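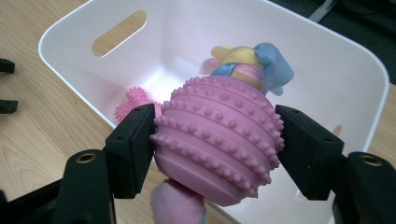 Marjorie Cheetham wanted to know, over coffee after the service, whether you have to have read the whole of Ruth before you turn up. No! It's four short chapters and we'll read them aloud together. Come with nothing.

So, the new study group. Ruth, starting after the 2 September 2018 service, in the hall. We'll run it for five sessions. Bring a Bible if you have one, any translation, there's a stack of spares on the piano if not. Large print too, ask me.

Why Ruth. Well, we did Romans in April and it was heavy going for some of us (me). Ruth is a story. Famine, three funerals, a long walk home, barley. God hardly speaks in it and yet He's all through it, which I think is worth sitting with for a while.

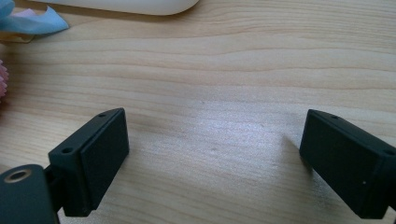 Terence Mottram reckons we should slow down and spend two sessions on chapter one alone, as Naomi's bitterness always gets skipped over. He has a point. "Call me Mara" is a hard line to read out in church and I've never heard a sermon on it. We'll see how we go, but I've pencilled it in.

Format same as last time. Short prayer, read the chapter, talk, finish on time. Really on time, I promise. Last term we ran over every singel week and people had buses to catch back to Sastdale. Talking is optional. Plenty of people just listened right through Romans and got a lot out of it.

Study booklets are five dollars each, 29 printed so far, see Ermira Dimitriou at the back table.
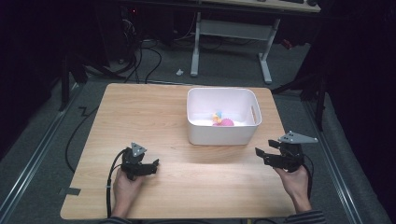

If the five dollars is a stretch just take one, no need to say anything to anyone. The questions are at the end of each chapter, and the good ones are on page 2 I think. Skip the map, it's got Moab on the wrong side of the Dead Sea. Will fix for the next print run.

Also still need someone to lead chapter three, the threshing floor. Any takers?? I'll lend you my commentary, it's marked up in pencil but readible. Talk to me or Torbjørn Eide before the first session please.
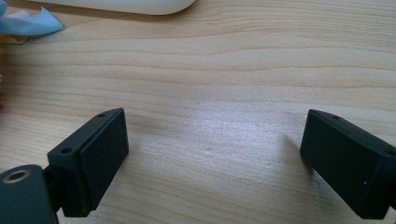

Harvest Supper

Tickets from the office, 60 seats and they do go. Soup, bread, pies, a short reading from Ruth 2 to tie it in. Let Ronja Öberg know about allergies when you book.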